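Cumton cell gets its gripper sorted out, in the simulator first
February 3, 2026

If you've walked past the back corner of the shop at Cumton lately and wondered why the Flimard cell has been sitting there with its beacon off, I finally have some news. The gripper work is moving again! I spent a good part of last week with the crew that looks after it, mostly watching a screen over somebody's shoulder and asking questions they were very patient about.

Quick refresher for anyone who joined us after September. The Flimard cell is the one with the single arm that picks the small housings off a table and puts them in trays for Govia. It ran fine through the summer, then it started dropping parts. Not many, but enough that the night crew got into the habit of checking under the table at the end of a shift (I have seen the bucket). The first guess was worn finger pads, so those got swapped. Then the air supply got a going-over, and a leaky fitting turned up and was replaced. The drops slowed down but they didn't stop.

What the crew found after that was kind of a slow-motion problem. The fingers had been changed to a longer set for a different housing, and the offset for the tool tip in the controller had been typed in from the old drawing. The difference came to 3 millimeters. You'd think a robot would complain about that, but it has no way to know. It went to the spot it was told to go to, closed, and grabbed the part a little lower down than it should have, every single time. On a good part with a clean edge it got away with it.

So the offset has been redone, and this time the whole tool has been remodeled in Filip, which is the simulation setup the crew has been building in the evenings. The idea is that any change to the fingers gets loaded there before it gets anywhere near the real arm. I got to see the wrist view, looking out past the gripper the way the arm's own camera would, and I'll admit I stared at it for a while before I knew which way was up.

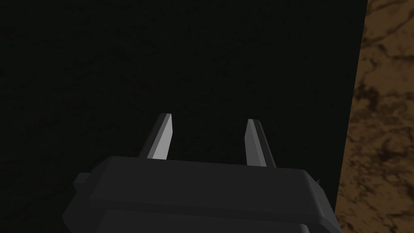
The gripper in simulation, fingers open, with a large dark surface just past the tips.

It's not pretty, and the crew will tell you so. The brown marble look is a stock texture, and the lighting is turned way down. None of that matters much for this job. What they care about is the fingers: where the tips are, how far apart they sit when they're open, and whether they come together where the controller believes they do. They've been stepping through the motions slowly and comparing the tip position in the model with the number in the controller, then writing both down on an actual paper sheet that lives on a clipboard. I asked why paper. The clipboard doesn't log you out, I was told.

The new check goes like this. The tool gets loaded with the current finger set and driven to 16 test points spread over the work area, some of them high and easy and some of them low and close to things the arm could hit. At each one the fingers open, close and open again. If anything touches that shouldn't, the run stops and somebody has to go look at it before it can start over. After that the same points get run on the real arm at creeping speed with no parts on the table and a hand near the stop button. I watched one of those and it is very, very slow. Bring coffee.

They're also changing how the fingers get looked after. Up to now the screws got a wrench on them when someone thought of it. From here on the mounting screws get checked every 800 cycles, and the faces of the fingers get wiped down and looked at under a light at the same time. There's a gauge block in the top drawer of the red cabinet for checking the gap. Please leave it in the drawer! It went missing twice in January and it isn't a paperweight, as nice as it would be for the job.

One other thing that came out of all this, and I thought it was pretty smart. The finger sets are getting stamped with a letter, and the same letter goes on the offset in the controller. If the letters don't match, you don't start the cell. It took the crew an afternoon to do the stamping, and they tell me it would have saved them most of the fall.

As for when it's back, the plan is a 24-hour run with real housings once the slow checks are signed off. If the trays come out right, the cell goes back on the regular schedule, and the Govia parts that have been going through the manual bench can move back over. The people on that bench would like it to be soon, and they've mentioned it to me more than once.

Until then the gate stays locked and the tag stays on the disconnect, even when the arm looks like it's just parked. It may be in the middle of one of those creeping runs, and you can't always tell from the aisle. If you want to see the simulator, come by after second break and somebody will usually have it up. I'm going back for the long run and I'll write up how it went in the next issue, bucket included.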